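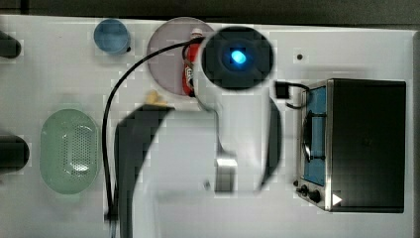

I was told to move like I was stirring honey, and I was already moving like I was stirring honey, so I slowed down to whatever comes after honey. The arm followed me. It didn't follow me well, but it followed, and for a second I felt the kind of pride I last felt when I parallel parked on a hill.

I'd come to Vinik to learn how you teach a robot something when you can't write a line of code, which describes me pretty completely. The company has one floor of an old printing building, and a good share of it is given over to tables with arms bolted to them and toy kitchens laid out underneath. Plates, cups, colanders, bread you can't eat. People sit beside the tables and run the arms for hours, clearing dishes, putting bottles where bottles go. Every run gets recorded, and the recordings are what the robot learns from.

Érica Araújo runs the floor. She spent years training crane operators before this, and she has a way of watching your hands while she talks to you about something else (in my case, where to get lunch). She put me on a stool, gave me the controls, and told me to get the red bottle off the plate.

"That's it?" I said.

"That's it," she said, and went to get coffee.

Two ways in

There are two ways to show an arm a job, and people here have strong feelings about both.

The first is by hand. You switch the arm into a mode where it goes soft, take hold of it near the wrist, and walk it through the motion yourself. I loved this! It's like dancing with someone very polite. The joints hold themselves up, so you aren't lifting anything, and you can feel when the elbow is about to get into a silly position and steer it out again. The trouble is that you're in the way. Your arms and sleeves end up in the recording, and if there's one thing the robot won't have later, when it does the job alone, it's you leaning over it in a cardigan.

The second is remote control. You stand back and hold a controller, and the arm copies what your hand does. Vinik's setup is called Grustix, and everybody uses the name as a verb. "Did you Grustix the cups yet?" There's a small lag, small enough that they stop noticing it after a week and I never stopped noticing it at all. You also lose your sense of touch. I hadn't understood how much of picking up a bottle is done with the skin. With the controller I had only my eyes, and my eyes kept telling me I was there when I was still a good inch short.

My first bottle rolled. So did my second. On the third try I pinched the cap, lifted it a tiny bit, and dropped it back on the plate with a clack that made the man at the next table look up.

What Ji-hoon sees

The man at the next table was Ji-hoon Sung, and he turned out to be the best thing about my visit. He came over, looked at the bottle, looked at me, and asked which finger I was thinking about.

I said I wasn't thinking about any finger.

"Pick one," he said. "Park that one against the side first. Then let the other one come to it."

It helped a lot. He has dozens of these. Come down from straight above if you can, and turn the wrist early, while you're still high up, so you aren't twisting next to something that tips. Stop for a breath before you close. He says new people always rush the last inch, and the robot learns the rush right along with everything else. If you're jittery, it'll be jittery. If you always go around the left side of the colander for no reason, well, now it has a thing about the left side of colanders.

That stuck with me more than the technical stuff did. I asked him whether he could tell his own runs apart from other people's, just from watching the arm play them back, and he said of course, right away, as if I'd asked whether he knew his own handwriting. Érica, he said, goes in fast and settles late. Another operator does a little dip before every lift. He pulled up one of mine and we watched it together in silence. I hover, apparently. I hover like someone deciding whether to pet a strange dog.

His own tally for the bottle task stood at 781 runs that morning. The goal is 1,000, spread across different starting spots, with the bottle standing up or lying down, pointed this way and that, and the other stuff shuffled around it. He moves things between runs without much fuss: nudges the plate, swaps where the cup goes, tosses the bread wherever it lands. A tidy table makes for a robot that can only work at a tidy table, and have you seen my kitchen? 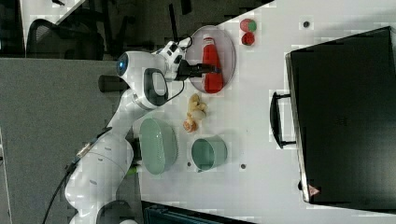
The runs you throw away

I figured the bad tries got deleted. Some do. Érica keeps more of them than I expected, though, and she and a partner lab called Clovilano have been arguing about it since August. Clovilano wants clean runs only. Érica wants the fumbles too, as long as the person recovers, so that the arm has seen what a slipping bottle looks like and what you do next.

She asked me what I thought, which was generous. I said I'd like my fumbles kept. I had plenty to give.

We saved two of my runs in the end. One was a decent pickup, slow but decent. The other was the one where I knocked the bottle, chased it, stopped, remembered my finger, and got it on the second go. Ji-hoon liked that one better and typed a note next to it that he wouldn't let me read.

By late afternoon I'd done about 100 tries and my forearm ached from gripping a controller that weighs less than a sandwich. I asked Ji-hoon if his ever did. He said only the first month, and showed me a stretch where you press your palm flat against the wall with the fingers pointing down. We stood there doing it side by side, and then he went back to his stool, moved the plate over a little, and started the next one.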